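9 May 2020
Latifa Ouazzani, Howard Kettle and Ignacio Gallardo
14 shares | 4 comments

3.2 Garment pickup on a soft support

Laundry remains one of the harder household chores to hand over to a machine. Most published pickup results for clothing were obtained on a bare tabletop, where the support is rigid and does not move when the fingers press on it. In homes, clothes are sorted and folded on beds, sofas and ironing boards as often as on tables. We therefore ran the second part of the study with a sheet spread under the garment, so that the fingers had two layers of cloth below them and only the upper one was to be lifted.

The task list was taken from the Eltmont chore inventory and cut down to the steps that involve a single garment: pick up, turn over, bring one edge to the other, and set down. Each operator carried out 70 pickups with the two-finger hand-held gripper. The same 70 starting layouts were then given to the arm running the Veder grasp planner. Layouts were reset by a third person, who did not know whether the next attempt would be made by an operator or by the planner. Garments were dropped from waist height and not straightened, apart from the socks, which were laid out singly.

An attempt was scored as correct if the garment left the sheet, the sheet stayed in place, and the garment did not fall before the set-down position. Lifting both layers was scored as a double pick. Double picks were counted separately from plain misses, as they call for a different repair: the machine has to let go, smooth the support and start again, and in our setup each such repair took up to 10 seconds of operator time.

Figure 4 shows the contact phase for a dark, ribbed garment. The fingers are closed on the main fabric a short distance from a striped fold, and the cloth is pushed down between them. The fold is an attractive target for a planner that looks for raised edges, but a rolled edge can open when pulled, so operators were told to grip the body of the fabric where they could.

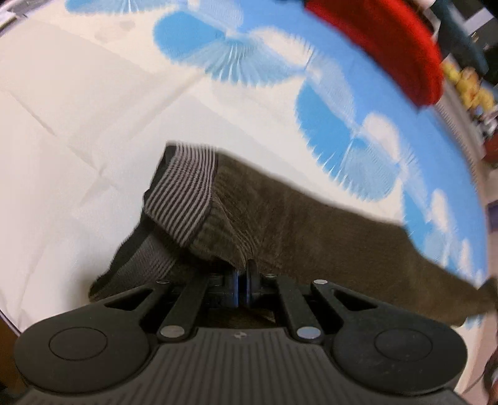

Figure 4. Gripper closed on a fuzzy olive-brown garment lying on a printed sheet.

3.3 Failure types

Operator failures were few and mostly of one kind. The fingers closed too high, took hold of the nap only, and slid off during the lift. Marchal's earlier remark that thick, fuzzy fabrics are easy for people and hard for machines was borne out only in part. Thick fabrics gave the planner fewer double picks than thin ones, and its losses on them came mainly from poor estimates of where the top surface lay.

The planner's double picks were concentrated on thin shirts and on the printed sheet. Printed patterns appear to matter for depth as well as for segmentation. On the plain sheet the garment outline was usually closed and correct. On the printed sheet it was often broken where a dark part of the print met a dark hem, and the grasp point was then placed on the support. Changing the segmentation threshold moved the errors from one garment group to another without lowering the total.

We also tried the Treder compliant fingertips in place of the standard pads. They reduced slipping on the fuzzy fabrics and increased double picks on the shirts, so they were left out of the main comparison. Cisternas suggests a shallow sideways drag before closing, which would bunch the upper layer and leave the lower one flat. This was not tested here, and it would need a support that is held at its edges.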